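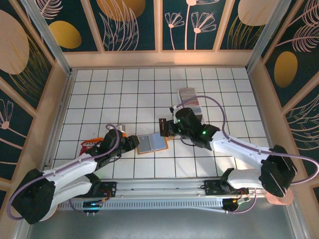
fio sobre a visita à oficina de tapetes em Hondov, que prometi há semanas e nunca mais escrevi. vai aos bocados, estou no comboio

primeiro: não é um museu. é uma oficina a sério, com encomendas atrasadas e gente a comer sandes ao pé dos teares. cheguei às oito da manhã e já estavam todos lá dentro

quem me recebeu foi o Fatos Grgić, mestre tecelão, terceira geração. fala baixo e depressa. perdi metade do que disse na primeira hora, a outra metade está num caderno que mal consigo ler

a lã vem das encostas de Wakberg. tosquia em junho, lavagem no rio até o frio deixar, depois fiação à mão. há quem já compre fio industrial e misture. o Fatos não gosta mas não discute com ninguém por causa disso

perguntei se se nota a diferença no tapete pronto. disse que se nota nos pés. fiquei na mesma mas depois descalcei-me e ok, nota-se

os teares: verticais, de faia, o mais antigo é do avô dele. a trave de cima já foi trocada, os pentes também. o resto é o mesmo. range imenso

o nó. aqui usam o nó simétrico, duas voltas, uma em cada fio da teia, puxa, corta. uma tecelã boa faz uns 2000 por dia nos desenhos difíceis. nos fundos lisos faz muito mais, mas ninguém quer ficar com os fundos lisos porque é uma seca

experimentei. fiz 15 nós em quase uma hora e tiveram de os desfazer todos. muito simpáticas, riram-se só um bocadinho

tingimento é noutra casa, mais abaixo, por causa do cheiro. garança para os vermelhos, casca de noz para os castanhos, lírio-dos-tintureiros para os amarelos. o azul é índigo comprado fora, sempre foi, já no tempo do avô

o vermelho leva mais tempo do que eu pensava. a lã fica de um dia para o outro no alúmen, só depois vai para a garança, lume baixinho. se ferve fica tijolo. há uma prateleira inteira de meadas cor de tijolo, tire cada um as suas conclusões

(essas meadas vendem-se mais baratas à porta, comprei 2, não sei fazer nada com lã, depois logo se vê)

alguém perguntou nos comentários se há desenhos em papel. há e não há. os motivos antigos sabem-nos de cor e cantam a contagem umas às outras, literalmente, uma espécie de ladainha. os desenhos novos vêm em papel quadriculado pendurado ao lado do tear com molas da roupa

o motivo mais pedido chama-se plaltine, é um losango com uns ganchos à volta. cada aldeia jura que é seu. em Altıntaş fazem-no com o centro escuro, em Hondov com o centro claro, e não convem trocar

agora a parte menos bonita: dinheiro. um tapete médio leva meses e o intermediário fica com uma fatia que me deixou de boca aberta. não ponho aqui números porque me pediram para não pôr. vendem cada vez mais diretamente, por encomenda, mas a lista de espera assusta os clientes

e as mãos. a tecelã mais velha já não fecha a mão direita toda. continua a vir, agora faz só as franjas e corrige as outras, parece que corrige bastante

aprendizes há poucos. em janeiro entraram três raparigas e um rapaz, ficaram elas. o Fatos dá-lhes um tapete pequeno logo na primeira semana, com 1000 nós de uma cor só, e diz que nesse já vê quem fica. acertou até agora, diz ele

pormenor que adorei: no fim, antes de cortar da teia, varrem o tapete com uma vassourinha de urze e guardam os restos de lã num saco. vai para encher almofadas. as almofadas da oficina são óptimas, pesadíssimas

depois ainda há a lavagem, a tosquia do pelo com umas tesouras compridas e curvas, e esticar ao sol em cima de um telhado baixo. a tosquia é o que mete mais medo, um golpe torto e lá vai uma semana de trabalho

para quem quiser ir: avisar antes, levar meias grossas, não aparecer à hora de almoço. de inverno a estrada fecha às vezes e o autocarro só vai até ao cruzamento, o resto é a pé

faltou-me falar das franjas - há toda uma guerra sobre franja trançada ou solta - mas estou a chegar à estação e tenho 4% de bateria. fica para outro fio, amnhã ou assim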